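House Rules for a Robot Arm on the Workbench

Posted November 23, 2018, in Workshop Tips

If you've got a small arm bolted to a table at home, or you share one at a makerspace like we do in Kekville, you already know how much fun it is. You also know how fast a tidy table turns into a mess of cables and bits! These are the rules we settled on at the Hurnton bench, and I love them more every month. Most cost nothing. Print them, tape them up, argue about them.

Setting up the table

Wipe the top before every session, and I mean every session. A plain, light surface is best (you'll spot a dropped screw on white in a second, and you'd never find it on wood grain). Keep a magnet tray nearby and sweep for loose hardware before the power goes on.

Mark the reach. Move the arm by hand through its whole swing with the power off, and run painter's tape along the outside of that path. People stay outside the tape while the arm is live. Coffee too. Dineo Swanepoel put the coffee rule in writing and it has saved us one keyboard already.

Start with toys. Play kitchen sets are wonderful for this! The plates are light, the food is chunky, and a dropped strawberry doesn't hurt anyone's feelings. Our Skomuvell practice list has 72 little tasks on it and nearly all of them use things you could pull out of a kid's toy box.

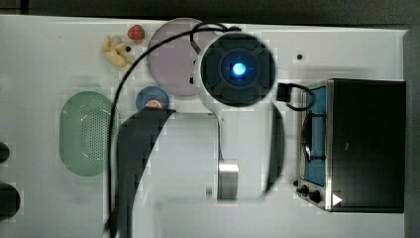
Practice table with play food, plates, a colander and a toy stove.

Cables

Cables are where I get preachy. A cord lying across the work area will get pinched or dragged sooner or later, and then your plates go with it. Our rule: route it along the arm where you can, clip it at the joints, and leave enough slack for the full swing but no more. After clipping, run the arm at its slowest speed and watch the cord the whole way around. If it goes tight anywhere, stop and redo it.

Plugs that aren't in use go in the drawer. (We're still working on this one.)

Speed and stopping

New routine? Slow speed for the first 7 runs, one hand next to the stop button. Test the button itself at the start of the day by pressing it while the arm is moving slowly. Label it in big letters, and put it where a left-handed person can get to it as well.

Never reach in to straighten a plate while the arm is paused. Paused and off are different things! Power down, fix the plate, step back over the tape, power up.

Looking after the grippers

Check the fingers for nicks and wipe them with a barely damp cloth. Snug the bolts by hand every Friday, and write the date in the logbook. We do a bigger going-over every 1000 cycles, plus one each January whether it's due or not.

The logbook is a plain Brouwer notebook on a string. Name, time, what you ran, anything odd. Odd noises especially, please. Spare pencils are in the second drawer.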